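I have now read the Zoldale water utility's annual rate notice all the way through, which by my estimate puts me in a group small enough to share a cab. A thread, for the other people who opened the envelope and then put it under a plant.

1. The notice is 10 pages. The new rate is on page seven. Pages one through six are about our shared heritage, including a paragraph on a pump house that was torn down before my parents met.

2. The base charge goes up in January. This is the part you pay for having a pipe, whether or not anything comes out of it. I could move to the coast, leave the house to the spiders, and the spiders would owe $71 a quarter.

3. The utility calls this a "readiness fee." I have been ready for years. No one has sent me a check.

4. Then there are the tiers. Tier one is for the frugal. Tier two is for everyone else. Tier three is for people with a pool, or a toilet that runs, and the notice does not distinguish between the two on moral grounds.

5. My toilet ran last winter. I was in tier three for one whole billing period. I did not get to swim in anything.

6. The new meters come from a company called Gelteo. They report your usage every hour to a website, where you can log in and feel bad in much finer detail than before. The old meter only made me feel bad four times a year.

7. My graph has a spike every morning at 6 and a second one at 9 at night. The website labels these "opportunities." One is a shower. The other is dishes. I am open to suggestions but I plan to keep doing both.

8. Water on a dark surface. 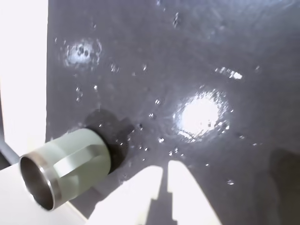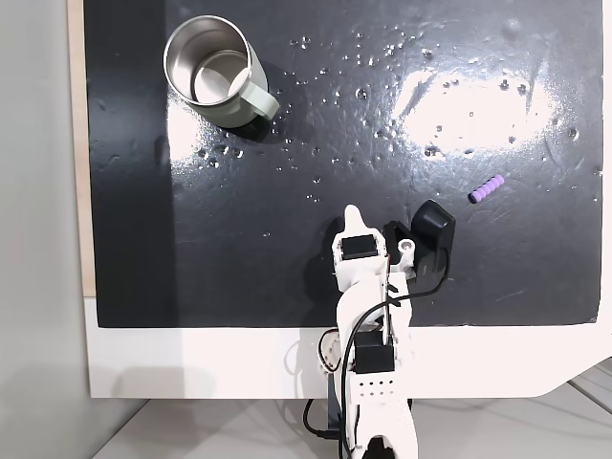
9. Back to page eight, which has the comparison table. It says we pay less than Mertens. We do. Mertens is on a hill and has to push every drop of its water up there, so this is like bragging that you have fewer stairs than a lighthouse.

10. Lirkex, which is flat and right next door and drinks from the same reservoir, is not in the table. I looked up their rates myself. I can see why it isn't in the table.

11. The part I will defend: the main under the north side of town is old and it leaks, and fixing it costs money. The notice says 396 repairs were made last year. If they had put that number on page one in big type, I'd have paid up and gone to bed.

12. Page nine says 2,303 households qualify for the low-income discount and haven't signed up. The form is one page. You need a recent bill and something with your name on it. It is easily the best thing in the whole packet and it sits under a drawing of a smiling faucet.

13. So, if you live here, go get the envelope out from under the plant. Turn to page nine. The form can be dropped off at the front desk or mailed in, and they do take it without the original envelope — I asked, twice, to two different windows.

14. Comments on the new rates are open until the end of the month. Mine is three sentences long and one of them is about the faucet.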